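From: Wajid Gondal
To: gripper-users list
Subject: Re: [gripper-users] Parallel fingers on terry cloth, stock pads vs Esent pads

On Wednesday, M. Todorova wrote:

> We are choosing a gripper for a towel handling cell and have narrowed it
> down to the Zolavau parallel unit and the Plirnenberg underactuated one.
> The handling is single item, from a crumpled start on a flat table, lift
> clear, then pass to a second station. Wajid, I remember you saying in
> April that you were running the Zolavau on terry. Three questions:
>
> 1. Do the stock fingers hold a single layer, or do you need the Esent
> pads?
> 2. Which grasp point rule did you settle on?
> 3. Is one fixed camera enough, or did you need one on the wrist?
>
> Any numbers would help, even rough ones. Our supplier only has figures
> for cardboard and bottles.

Replies in order, with the set-up first so that you can judge whether any of it carries over to your cell.

Set-up. Single arm, column mounted behind the table. Table top covered in green felt. We tried the bare table first and went back to felt within a day. On the bare surface the cloth slid ahead of the fingertips when they closed, and the pinch came up with nothing in it. With the felt there is enough drag to hold the bottom layer still while the fingers gather the top one. The felt also gives slightly if the tips touch down, so we could set the approach height lower without tripping the force limit. If your table has to stay bare for hygiene reasons, expect to redo the height tuning from scratch.

The test item is a tan terry towel with woven dobby bands and a sewn-in care label. I mention the bands and the label because both of them turned out to matter, see below. Start states are made by dropping the towel from above the table and leaving it as it falls. No smoothing by hand.

We ran 156 lifts, split evenly between the two sets of pads. A lift counts as good if the towel is clear of the table and still held at the end of the hold period. The hold period is 1000 ms, timed by the controller from the end of the upward move.
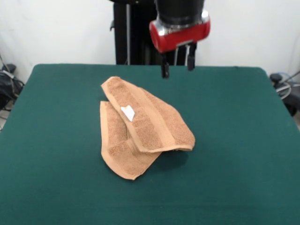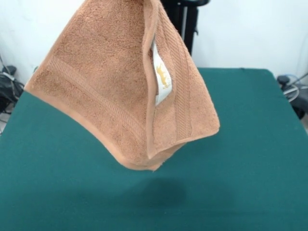
Terry towel on the felt under the open fingers, and a towel held up clear of the table.

1. Stock fingers against Esent pads.

The stock fingers hold terry well once they have it. The loops bed into the finger surface and I did not see slow creep during the hold. Their weak point is the pick-up. They are smooth at the very tip, and when the tip lands on a dobby band there is no pile to catch. The fingers close over the band and slide off it. If the same grasp is moved sideways on to looped pile it nearly always takes.

The Esent pads are softer and reach right to the end of the finger, so they do catch on the band. The cost is thickness. With the pads fitted the fingers are blunter and they tend to gather a second layer where the towel is folded over on itself. For you that may be acceptable, as you only need to lift and pass. For us it was a nuisance, because a double layer grasp leaves the towel hanging as a closed bundle and the next step in our sequence needs to find a corner.

So for question 1: stock fingers will do if your grasp selection can avoid the bands. If it cannot, fit the pads and accept more double layers. I would not fit the pads on one finger only. We tried it, and the towel rolled towards the stock side as the fingers closed.

Check the finger screws after fitting either set. Ours needed tightening during the run and the calibration had to be repeated, so I threw away the lifts from the affected stretch and ran them again. They are not included in the figure above.

2. Grasp point rule.

We compared 2 rules. The first takes the highest point of the cloth in the depth map. The second looks for a raised folded edge and puts the fingers across it, at right angles to the edge, at the place where the edge stands furthest off the table.

The highest point rule is quick to write and it works tolerably on a heap. It is poor when the towel has fallen into broad flat lobes, where the highest point can be anywhere on a plateau and moves about with sensor noise. The folded edge rule is better in that state, which is the more common one with a towel of this weight. It is slower to compute, though still short compared with the arm move.

Neither rule knows about the label. The care label is small and stiff compared with the rest, and a pinch that includes it sits unevenly between the fingers. We now mask it out by colour, white against tan, which is crude and will fail on a white towel. If your stock is mostly white you will need something else. Do not rely on reading the label or any print on it from a fixed camera either. At our working distance the text is not resolved, and in the hanging state the label is often partly inside a fold.

3. Cameras.

One fixed camera was enough for choosing the grasp. It was not enough for checking the result. With the towel hanging, the near layers hide the far ones, and from a single view I cannot tell a single layer grasp from a double one with any confidence. The outline gives a hint, but the shape varies so much from lift to lift that I would not put a threshold on it.

We use the fixed view for a plain yes or no: is there open space between the lowest point of the cloth and the table. The shadow on the felt has to be excluded from the segmentation or it gets joined to the cloth when the gap is small. The green covering helps with this, as it separates cleanly from tan in hue and the shadow only changes the brightness.

A wrist camera would see the top layer better before closing, but on our unit the fingers block a good part of its view in the last stage of the approach, which is the part you care about. If you have budget for 2 cameras I would put the second at the side of the table, level with the hanging cloth, and leave the wrist clear. Also consider your cable routing before you decide. Ours are kept to the wall on either side, off the table.

On the Plirnenberg unit: I have only had it on loan, with the older controller firmware, so I am not going to give you figures for it. My impression was that the fingers wrap well round a thick bundle and struggle with a shallow fold, as the tips curl inwards before they meet. For towels starting crumpled but low on the table, I would want to see it tried before ordering. Ask them whether the tip travel can be limited in software. It could not be on the one I had.

I can send the lift log as a plain CSV with the pad type, the rule used, the result and the closing force at the end of the hold. The depth maps are too large for the list, so mail me off-list with somewhere to upload them.

One thing I would like to know in return. What lift speed are you planning, and does the towel have to stop swinging before the second station takes it? We wait for it to settle and that is currently the longest part of our cycle.

Wajid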